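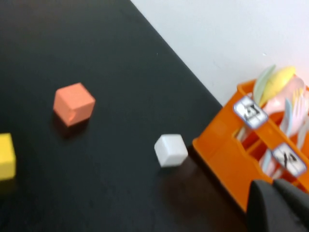 Wultlow Evening Reading Program
Progress report to the Wamano Fund
Prepared by Nazma Munshi, program lead
6 Aug 2022

Dear Tahsin,

We're at the halfway point of the grant and I have a lot to tell you, most of it good. I've kept to the headings you gave us, except that I've put the budget last so you can pass that part straight on.

Attendance

Since we opened the doors we have logged 2,603 visits. Our original plan was built on a much quieter program, and we've had to buy more chairs twice (the second lot came secondhand from the Juvwood school when it cleared out its music room, and they're better than the new ones!). Adults still make up most of the evening crowd, but the family hour has grown so fast that we moved it out of the small room in spring. Parents read with their kids at one end and the conversation group meets at the other. It gets loud. People keep coming anyway.

Tutors

Ten tutors have finished the full training and are paired with regular learners. Tharindu Navaratnam rewrote the training sessions over the winter and they are so much better now: less time on forms, far more time sitting beside an experienced tutor and watching how she handles a stuck reader. We lost a couple of people to shift changes at work and one to a move out of state. Tharindu would like to run the next training in October, and applications are already coming in.

What learners are reading

We asked learners to bring in something they needed or wanted to read, and that one change has done more for us than anything we bought. We've had lease agreements, a driver's manual, seed packets, a long letter from a sister, and a very old paperback western that is now on its third reader. One man who started with us unable to fill in a job form read a full page aloud to the group in June, and the applause went on for a while. He asked me to put that in the report.

The lending shelf now holds 250 titles. The large-print books go out first and come back last. Kamil Vondráček has been mending spines at home and wants a proper book press, which I've told him to price.

What hasn't worked

The phone reminders were a flop. Too many numbers change, and the messages reached people after the session had started. We've gone back to a paper card with the next date written on it. The satellite session at Ahn Street closed after 3 months because the last bus leaves before we finish. I'd love to try it again with an earlier start, and Imtiaz Munshi is talking to the building about a late afternoon slot.

Budget

Spending is on track overall. Books are under, furniture is over, and tutor travel is close to what we planned. We'd like your approval to move the leftover reminder money into large-print titles and the book press. The full sheet is attached, with receipts in date order.

Please come and see a family hour if you can. Bring a book.

Nazma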